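The Sponge Will Outlive Us All

Every household believes its cleaning things live in a cupboard. They live on the table, where they arrived one morning in July and put down roots.
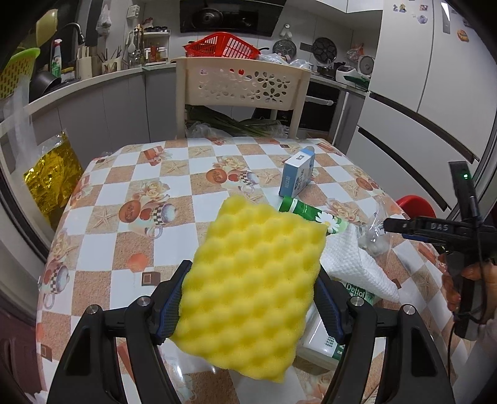 My own tidy-up began with a packet of Dettol and a clear conscience. Then came the towel, the tube, the little cardboard box I meant to flatten, and a yellow sponge with more bumps than a country lane. By lunch I had moved them all 9 times and wiped perhaps a third of the oilcloth, mostly the starfish.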